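Handheld grippers drop a cloth when passing it from one to the other

Posted in Builds > Robot arms and grippers
Tags: gripper, 3D printing, cloth, handoff, markers

Rosaire Ross

I'm building a pair of hand-held grippers in a shared workshop. Each one has a trigger, two printed fingers and a camera looking out past the fingertips. Marker tracking gives me the position of one relative to the other. The plan is to record myself handling laundry with them and later run the same motions on two small arms.

Rigid things are fine. Blocks, cups and a tape dispenser all pass from the left gripper to the right one without trouble. Cloth is where I'm stuck. Views from the gripper cameras, blue cloth, same setup:

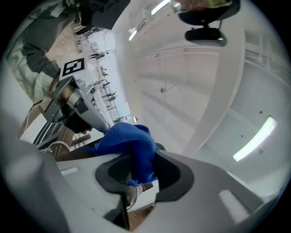
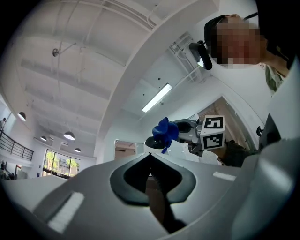

The fingers are printed in TPU with a row of small teeth near the tip. I did 128 handoffs with a cloth over two evenings in August and 76 were clean. The rest failed in one of two ways:

The receiving gripper closes, the giving gripper opens, and the cloth slides out of the receiver within a second or two. This is most of them.

The giving gripper opens but the cloth stays hooked on its teeth, so when I pull away I drag it out of the other one.

Things I have tried already:

Stiffer trigger spring. My hand got tired and the cloth still slid.
More teeth. The first kind of failure went down a little and the second kind went up a lot.
A strip of rubber glued inside the fingers. It worked well until the glue let go. I used the Ketard contact cement we keep at the shop, on bare TPU, no prep.

A second problem, which may or may not be related: the tracking sometimes jumps when the two grippers are close together. The position of the other gripper hops by a finger's width and comes back. I have a marker cube on the back of the gripper. The jump usually comes right at the handoff, so I can't tell from the recording if I moved badly or the numbers are bad.

Should I be looking at the fingers, the way I'm moving, or both? I would like to avoid a full redesign. Each shell takes most of a day to print and the shop printer has a waiting list.

Skarkon

Both, but start with the fingers.

Teeth are the wrong surface for thin cloth. They only touch at the points, and the fabric between them is free to move. They also catch loops, which explains your second failure. What you want is a flat, slightly soft pad with a lot of contact area. The rubber strip was the right idea and the glue was the problem.

Contact cement on bare TPU peels. You have three ways around that.

1. Print the finger with a shallow pocket and a lip on all four sides, and press the rubber into it. The lip takes the sideways load and the glue only stops the pad from falling out. You only reprint the fingers, so the waiting list shouldn't hurt much.

2. Scuff the TPU with 120 grit, wipe it with alcohol, let it dry fully, then use a flexible cyanoacrylate. Regular super glue goes brittle and cracks off when the finger bends.

3. Cast silicone straight onto the finger through a few holes, so it locks in from behind. This one grips best and makes the most mess. I would only bother if the first one fails.

For rubber I use plain silicone sheet, 1.5 mm, on the soft side. Wash it with dish soap before you test. New sheet often has a powder or a film on it and it will feel slick.

Check that your fingers close parallel, too. Soft printed fingers tend to meet at the tips first and leave a gap behind, so you are holding the cloth on a thin line. Close the gripper on a piece of paper with a bit of marker ink on one pad and look at the print it leaves. If you only get a stripe at the tip, shim the base of the finger or change the angle by a degree or two. Do this before changing anything else, it takes five minutes.

On the movement: grab more cloth. If you pinch one layer at an edge, there is almost nothing there to hold. Take a fold so the receiver closes on at least two layers. Then wait. I count to one after the receiver is closed, pull back very slightly to check that it has hold, and only then let go with the giver. My first recordings were bad because I was opening one hand while the other was still closing. You do it without noticing, as you would with your own hands.

pendano_bench

try grip tape? the skateboard kind. sticks to anything and you can replace it. we used it on a claw at the Carnegie Street shop and it was fine

Rosaire Ross

I thought about grip tape on the fingers but I'm worried it will do the same as the teeth and snag the loops. Was the claw holding cloth?

pendano_bench

no, cans

Carnegie Street Dave

Skarkon has covered the fingers. I'll take the tracking.

A flat square marker seen from nearly straight on has a known weakness. When it is small in the image, two different tilts give almost the same picture, and the solver flips between them. With a cube you can avoid this, but only if you solve for all the visible faces together. If your software finds each square separately and just takes the first one or the biggest one, you get a hop every time it switches from one face to the next. That would match what you describe, as a handoff is when you rotate the grippers most.

So look in your code first. Collect the corners from every face you can see, put them in one list with their positions on the cube, and solve once. If your library has a "board" type, use that. Nothing needs printing.

Then check these:

Measure the cube with calipers. If the faces are labels stuck on by hand, they will be off center and slightly rotated. Put in the real numbers and not the ones from the drawing.

Each square needs a plain white border. If the black runs out to the edge of the cube, detection gets flaky against anything dark.

Very wide lenses need the fisheye calibration model. The ordinary one may look fine in the middle and be badly wrong toward the edge. Take your calibration pictures with the board all over the view, right out into the corners.

Shorten the exposure. I run mine at 1/500 under fluorescent tubes. You may get some banding, so check for it, but blur on the marker edges is worse for this job.

To find out if it is you or the numbers, clamp one gripper in a vise with its camera facing the other and set the other on the bench with the cube in view. Record 20 seconds with nothing moving. Any hop in that recording is software or calibration. Then turn the second one slowly by hand and watch for the angle where it starts.

Rosaire Ross

Did the paper test tonight. One finger on the left gripper only touches at the tip, the right gripper is better but also uneven. I've shimmed both with a bit of feeler stock and drawn up a finger with a pocket for the rubber. It's in the print queue.

Dave, you were right about the code. It was using whichever face it found first. I'm switching it to the board method and will do the vise recording after that. The faces are paper labels, so I'll measure those too.

Does the pocket lip need to sit below the rubber surface, or can it be level?

Skarkon

Below. Leave the rubber standing 0.5 mm proud or the lip will touch first.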